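Régler le compteur de lancers Brilora avant un match (suite du guide, partie 4) 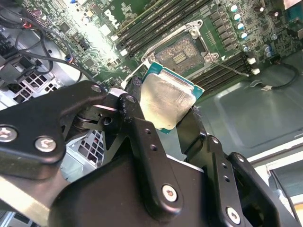
Moi, mes stats de lanceurs, je les tiens depuis le banc, avec Brilora sur un vieux PC fixe posé dans la cabine du marqueur, et franchement ça tourne très bien ! La machine n'a pas besoin d'être jeune. Un processeur carré au capot métallique un peu taché, une carte mère verte, ça suffit largement pour enregistrer balles, prises et vitesses pendant neuf manches. Par contre, remettez tout en place et refermez le boîtier avant de l'emporter au terrain, la terre battue du monticule s'infiltre partout.

1. Ouvrez Brilora et choisissez « Nouveau match ». Entrez d'abord l'équipe visiteuse (je me trompe une fois sur deux, et après il faut tout recommencer).

2. Dans l'onglet Lanceurs, ajoutez votre partante. Chez nous c'est Violeta Zúñiga, donc je tape Zúñiga avec l'accent, sinon le logiciel crée une deuxième fiche.

3. Fixez l'alerte de lancers. Je mets 80 pour le premier bip et 90 pour le second, celui où le coach se lève.

4. Branchez le radar, attendez le voyant vert, puis faites lancer quatre balles d'échauffement. Les vitesses doivent s'afficher dans la colonne de droite.

5. Cliquez sur « Début de manche » au premier vrai lancer, pas avant !

Remarque : un but sur balles intentionnel n'ajoute aucun lancer au total si votre ligue l'accorde sur simple signal. Cochez la case dans Règlement, elle est décochée par défaut.

Attention : ne changez jamais de lanceuse pendant qu'un lancer est en cours de saisie. Duygu Kırmızıgül est entrée en relève en sixième, j'ai cliqué trop vite et elle a hérité de trois points mérités qui n'étaient pas à elle. J'ai corrigé à la main dans Historique, manche par manche.

6. Après le dernier retrait, exportez la feuille, puis vérifiez la ligne Décision. Brilora la laisse vide tant que vous n'avez pas désigné la lanceuse gagnante et la perdante.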